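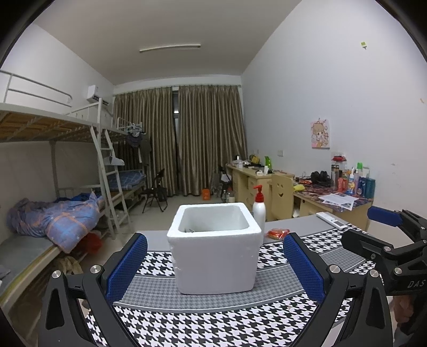

Fig. 1. View from the wrist camera. The two jaws are open, one on each side of a white styrofoam box.

Ovska course, Unit 7: From wrist image to gripper command

In this unit we connect the perception node to the controller. Please read the notes of Unit 3 again before the lab, especially the part about coordinate frames.

1. What the policy receives

At each step the policy takes the wrist image and the current jaw opening. It gives back a chunk of 10 actions. One action is a small change of the tool pose plus a target opening. The pose change is written in the tool frame, so the policy does not need to know where the desk is.

2. Fixed and moving parts of the image

In Fig. 1 the finger pads are blue and easy to separate from the white box. The jaws always enter the image from the same sides, and their position depends only on the opening. For this reason we can use them as a check: Pagano draws the expected pad outline over the image, and if it does not match the real pads, the time stamps of image and opening are probably shifted. Correct this first. Training on shifted data gives a gripper that closes too early or too late.

The background is another matter. Behind the box there are a pump bottle, an orange-red packet and a remote control, and further back bunk beds and curtains. The mat has a houndstooth pattern, which gives many strong corners. This is good for visual odometry but it can disturb a simple edge detector. Do not crop the background before the pose is estimated.

3. Executing the chunk

We do not execute all 10 actions. The Gikareo controller runs the first 3, then asks for a new chunk. Between old and new chunk we blend over 2 steps, otherwise the tool makes a small jump.

Styrofoam is soft, so the closing force must be limited in the controller and not in the policy. The parameter is max_grip in the file evton.yaml.

4. To prepare for the lab

Run the overlay check on your own recording and note the shift in steps.
Change the number of executed actions from 3 to 7 and compare the tool path.
Write down in which frame each of your variables is expressed.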